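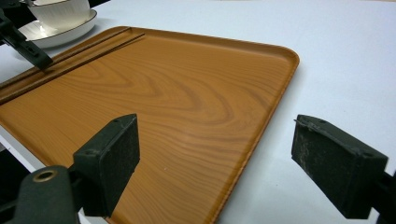
Ticket: Resident pass keeps switching back to visitor pass
Product: Tusa app, phone version
Area: Vikholm, zones Harbor and Yen
Opened: Apr 15, 2026
Status: Solved, with one thing left over

Hi! I'm posting this in the newcomers' help section and not only in the Tusa form, partly so other people who just moved here can find it and partly because I'd like someone who lives here to tell me if I'm doing something silly. I'll keep adding to it as I try things.

What's going on

I moved to Vikholm for my master's program and I take the 81 bus from Yen to the harbor pretty much every day. Until last month I bought single tickets like a tourist, and then a classmate told me that if you're registered at a local address you can get the resident pass for 450 a month. The visitor pass, same buses, same zones, is 600. So of course I wanted the cheaper one.

I bought the resident pass on my phone, it showed up with the green stripe, I was very proud of myself. The next morning I opened the app at the bus stop and the stripe was gray. Gray means visitor. Under it there was a message: "Pass needs adjustment. Pay 150 to continue." I didn't pay. I also didn't get on the bus, because people here take ticket checks so seriously and I had no idea if a gray pass with an unpaid adjustment counts as a pass. I walked. It's a long walk!

For anyone reading from home who hasn't seen it, there's no barrier on the buses here and no driver looking at your ticket. You just get on through whichever door you like and everyone trusts that you've paid. I love that about this place, I really do, but it makes me extra nervous about getting it wrong. The first week I kept holding my phone up to the driver like I was showing a passport, and he kept nodding at me very kindly and looking back at the road.

What I've tried so far

1. Closed the app and opened it again. Still gray.

2. Logged out and back in. You log in with Isier, the ID app you use for everything in town (the library, the doctor, the laundry room in my building). Login worked fine. Green stripe for maybe a minute, then gray again.

3. Deleted the Tusa app and installed it fresh. Green for a bit longer this time, long enough that I took a screenshot and sent it to my mom. Then gray.

4. Switched off the VPN. I keep one running for watching shows from home and I thought maybe the app saw me as being in another country. No change, and I've left it off since to be safe.

5. Checked that the payment went through. It did, 450, and the receipt says "Resident, monthly" in big letters. So the payment side thinks I'm a resident and the app changes its mind later.

6. Changed the phone language from English to the local one. Someone in the residents' chat swore by this. It made the error message harder for me to read and did nothing else.

First reply from Tusa support

They wrote back the same afternoon, very polite. They asked me to confirm my address exactly as it's written in Isier, including floor and door. Then they said the gray stripe is a valid pass while a ticket is open, as long as I have the ticket number on me. So if you're in the same situation, write your ticket number down somewhere! I would have saved myself a walk in the wind.

I sent them the address as I've always written it. Street, number, third floor. I didn't know what they meant by "door." My apartment has a door, sure, but at home the apartment has a number and that's it.

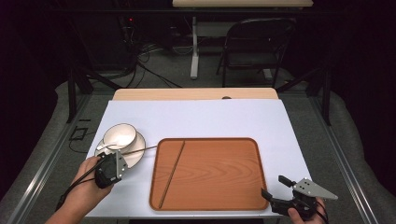 The address thing (probably the cause)

Okay, this is where it gets interesting if you're new here like me. Apartments in the older buildings in Yen don't have numbers. They have the floor and then a side, left or right, seen from the top of the stairs. Left and right are part of the legal address. I had been leaving that part off everything, and I'd been wondering since I arrived why a couple of packages went to the neighbor across the landing. We've had some nice chats in the hallway thanks to that.

I opened Isier and looked at my profile. Under address it said third floor and then "side: not given." The registration office had filled it in from my form, and my form didn't have it, so that one's on me.

What support explained in the second reply (in my own words, they were more formal):

- When you buy the pass, the app only checks that you have a street address in Vikholm. Mine passed, so I got the green stripe and the 450 price.

- A while later a second check compares the full address with the housing list. There are two apartments on my floor, and with no side given the check can't tell which one is mine, so it drops me back to visitor.

- Every time I logged in it started over from the first check. That explains the short green moments.

So none of my phone tricks had any chance of working. Ah well.

Fixing it

You can't change the side yourself in Isier. I looked in every menu. There's a pencil icon next to the address, but when you tap it, it just asks if you've moved, and if you say yes it wants a moving date. Please don't say yes! I nearly did, and support told me that would have registered me as moving out of my own apartment.

What you do is this:

a. Get your rental contract and find the line with the full address. Mine did have "left" on it, abbreviated to two letters, and I'd taken it for part of the street name.

b. Go to the registration desk in person, or send the contract through the message box inside Isier. I went in person. You take a paper number, you sit down, and nobody stands in a line, everybody just knows. I was standing by the desk by myself for a good while before I noticed the little machine with the numbers.

c. Ask for an address correction and not a move. Use those words. The correction is free, and a move filed late costs 80.

d. Wait for the message in Isier saying the address was updated. Mine came overnight.

e. Log out of Tusa and log back in, once. Don't buy a new pass, the old one gets fixed.

Update, next morning

Green! I opened the app at breakfast, green. I opened it at the bus stop, green. I rode the 81 all the way down to the harbor and back up to Yen after class, and it was still green when I got home. The adjustment message is gone too, and I was never charged the 150.

A ticket inspector did get on at the stop by the swimming hall, which never happens when you want it to, and I had my phone out before he'd even reached the first row. He looked at it, said thanks, and moved on. Everybody else on the bus kept reading. I was grinning like I'd won something.

Still open

The receipt in my email now has the right address, but the one stored inside the app still shows the old version without the side. Support says it will catch up when the pass renews. I don't mind waiting, but my program pays back part of the transit cost and they want the in-app receipt, so I've asked for a PDF. If that doesn't come I'll reopen this in June, when I have to hand in all the receipts anyway.

Also a small wish for the Tusa people, if you're reading: the message could say "your address is missing something." Mine only talked about money, so I spent two days thinking it was a payment problem.

And if anyone else in Yen has been getting their neighbor's mail, check your Isier profile for "side: not given." I asked in my building and two other people had the same thing – one of them had been paying visitor price the whole winter. She's at the registration desk today with her contract.
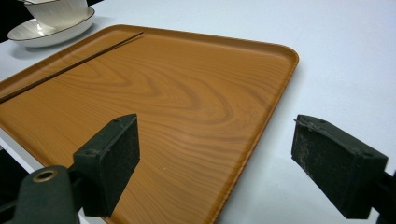
Wood-pattern tray on a white table

Replies to this ticket are still on, so leave a note if your stripe goes gray for some other reason. Please put in which zone you're in and whether your building uses sides or numbers, it makes it much easier to compare.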